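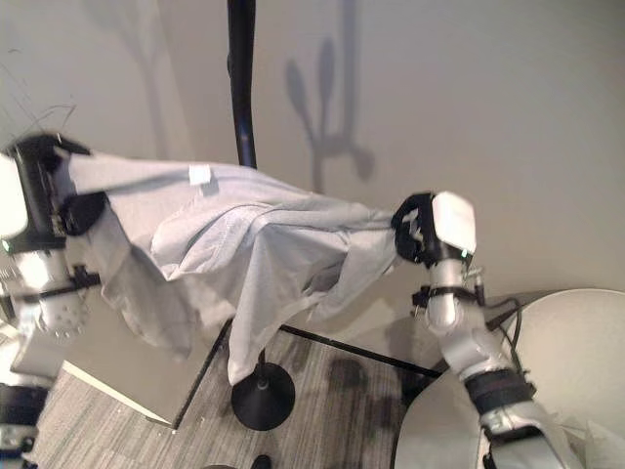 The grey one, held out wide. Label still in, I never cut them out.

Quick one tonight, dinner's on. Laundry again, sorry, but it's April and the long sleeves are coming out of the tub and half of them have that crinkly look from being squashed since spring.

So the light grey thing. Shirt, jacket, I've called it both. Soft, thin, creases if you breathe on it. Bought it at Ciseo years ago and wear it constantly. Hopeless to fold! You pull it out wide and the middle just sags, and the sleeves go wherever they want.

What works for me, more or less:
Shake it hard, twice.
Hold it out wide and let it hang a minute.
Lay it face down, sleeves in, then thirds.
Do not iron. I tried. Got a shiny patch on the old navy one and had to give it to Fiifi for painting in.

Nkrumah says roll everything and be done with it, and his drawers do look nice, but I can never find anything in a rolled drawer. Maybe for socks.

Also the tub. Its going. Lid cracked down one side, so I'm looking at the canvas ones from Plisine, $13 each, 10 if you get the plain colour. Will report back.

Still to do: scarves, the mitten bag, whatever is in the bottom of teh hall closet. Not tonight.

Ok timer's beeping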